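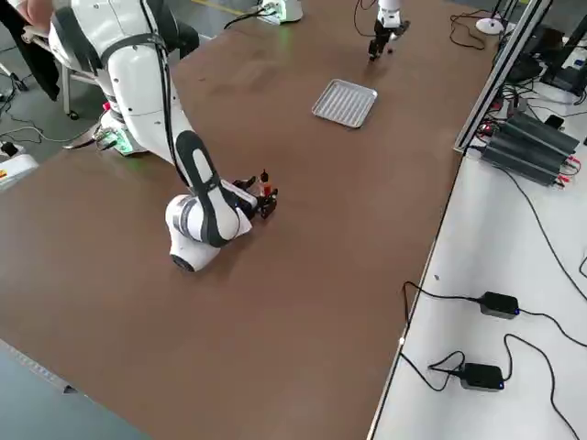 Finishing a big tabletop: oil or film finish?

stekach_shop
Posted 30 October 2026
I have a solid beech top, 200 cm long and 297 cm around the edge of one face if you leave out the back side, which goes against a wall. Sanded to 120 so far. It will be used as a general work surface. Glue, solvents, the occasional coffee. I had planned on hardwax oil, two coats. Before I open the can, does anyone have a reason to go with a film finish?

Femi Danladi
Depends on the solvents. Hardwax oil tolerates water and coffee well enough. Acetone or strong alcohol left to sit will dull it in a spot. The repair is easy: abrade the spot, wipe on more oil, buff. A two-part polyurethane resists most of that, but once it is scratched through you are refinishing the whole face.

muko206
Disagree on the repair. Spot repairs in oil show for months on beech because the old area has already darkened. I did a bench in April and you can still find the patch under a low lamp. Water-based poly, three coats, 240 grit between coats, done.

Femi Danladi
What did you abrade with? If you go finer than the original sanding, the patch takes less oil and stays pale. Same grit, same direction, and feather it past the damage.

muko206
320. The top was originally taken to 150. So fair point, that may be part of it. I still would not put oil under solvents. 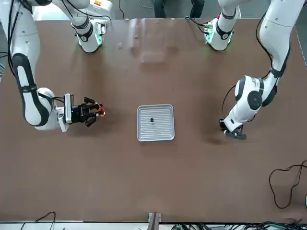

Salamatu Owusu
One thing missing so far is the underside. Whatever you choose, put the same number of coats on both faces. A top that wide will cup if one side takes up moisture faster than the other. I have flattened two of them for other people and both were bare underneath.

stekach_shop
Underside is bare now. Does it need the same sanding?

Salamatu Owusu
No. 80 is fine down there. Seal the end grain too — three coats, it drinks the first one.

abakari_k
Equal coats is overrated. Slotted holes in the fixings matter more. A finish slows moisture, it does not stop it, and the top will move across the grain either way. If it is screwed down tight it will split with a perfect finish on it.

Salamatu Owusu
Both, then. Slots handle width. They do little for cupping.

stekach_shop
The frame has round holes. I will file slots in the outer rows and leave the center row fixed. Going to 150 on the top face, then test boards: one oil, one water-based poly, a drop of acetone on each for up to ten minutes.

Femi Danladi
Let the oil board cure fully before the acetone. Check the can for the time, and do not go by when it feels dry.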